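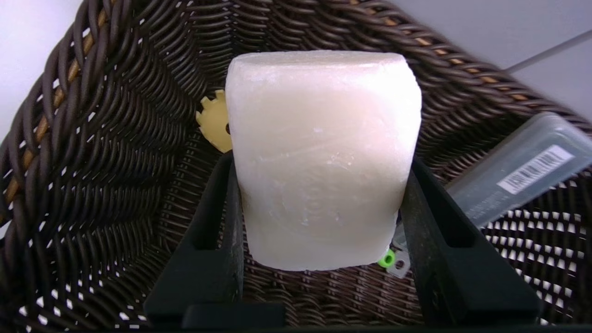

Quick one this month, I'm writing this at 8 at night with the school form deadline breathing down my neck. Winter swap at the Grernside hall is ON. January, same hall, doors at the side not the front. Bring what you've outgrown, take what you need, no money changes hands. Toiletries and odds and ends are welcome as well as clothes, and please don't be shy about condition. An off-white block with a few scuffs and scratches and a bit of a chipped bottom edge, like the one up top, can go on the odds and ends table. Half-squeezed tubes, no. Opened razors, no no no.

Coats first. We are short on kids coats, sizes 8 and up especially. Last winter we had about 40 families through and the bigger sizes were gone before lunch. If you have one in the back of a closet, check the zipper, check the pockets (we found a whole sandwich), and bag it with the size written on the outside. Boots tied together by the laces. Gloves in pairs!! Single gloves go in the basket by the door and maybe they'll find there friend.

Chepkoech Laizer is doing mending again, 2 hours in the morning. Buttons, hems, small rips. Not zippers, she says, she did enough of those last time. Ekene Jibrin has the van and can pick up from anyone on the Stallmont side, just leave a note at the Bolanberg Street mailbox with your address and how many bags.

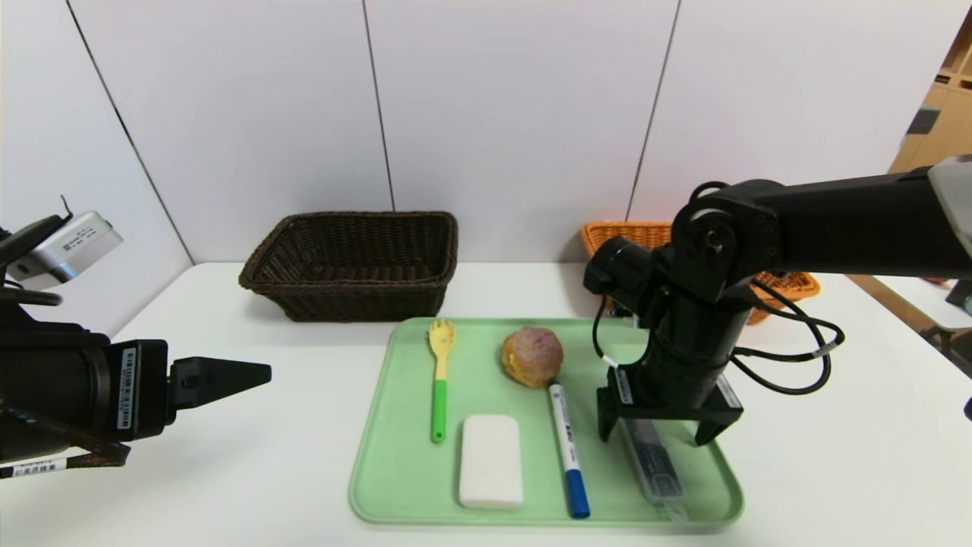 School stuff gets its own table this year, since so many of you asked. Backpacks, lunch boxes, binders, rulers, whatever survived the fall. Small things get lost in big bags so put them together on a tray or in a box lid. A marker, a clear pencil case, even a fork for the lunch box, all on one green tray, is perfect and the kids can see it at a glance. Try the markers on scrap paper before you pack them please. Calculators with batteries in if you can.

Set up: need 6 or so people to move tables, more is better. Wear shoes you don't love. Tijani bakery is sending rolls, coffee from us, bring your own mug becuase we're out of paper cups and not buying more.

Leftovers go to the Stallmont shelter same afternoon. If you want something back at the end, put your name on it or it's gone.

Parking is bad. Row 28 on the lot behind is ours, nowhere else, they do tow.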